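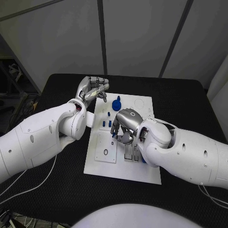 Photo: Aurelio Salinas

Speaker notes: Introducing solid foods, the first months
Plillside Family Centre, spring programme for parents and carers
Speaker: Seija Huttunen, infant feeding adviser

Slide 1. Welcome
Good morning, and thank you for coming. My name is Seija Huttunen and I advise families at Plillside and at our sister centre in Wallwood. Babies are welcome in the room, and feeding during the talk is welcome too. Questions may be put at any point.
(Check that the handout has reached the back rows.)

Slide 2. When to begin
Current advice is to start solid foods at around six months. Three signs should be present together: the baby can stay sitting and hold the head steady, can reach for food and bring it to the mouth, and can swallow food without pushing most of it back out. Waking at night and chewing fists are often taken as signs of readiness. They are ordinary behaviour at this age.
Parents of babies born early should speak to their health visitor before starting.

Slide 3. What our families told us
In April the centre sent a short survey to parents on its register, and 129 replied. Of these, 48 said that relatives had urged them to begin sooner than they wished. Lenni Miettinen prepared the figures and can supply the full table on request.
(Pause. This slide usually brings comments.)

Slide 4. First foods
Soft cooked vegetables are a good beginning: parsnip, broccoli, carrot, sweet potato. Purées and finger foods may both be offered, and families need not choose between them. No salt or sugar should be added. Honey is not given before the first birthday. Whole nuts are not suitable for children under five.
Breast milk or formula remains the main source of nourishment at this stage.

Slide 5. Gagging and choking
Gagging is noisy and common. Choking may be silent. Babies must sit upright and must never be left alone with food. Grapes are cut lengthways into quarters. Reijo Nieminen teaches the infant first aid class in the Väisänen room; places are booked at reception.

Slide 6. Refusal
A food may need to be offered many times before it is accepted. Parents are asked not to press a spoon on a child who turns away.

Slide 7. Further support
The weaning drop-in is run by Lilibeth Lacson and lasts 2 hours. Recipe sheets are at the front desk.
(Leave this slide up during questions. The room is needed again at noon.)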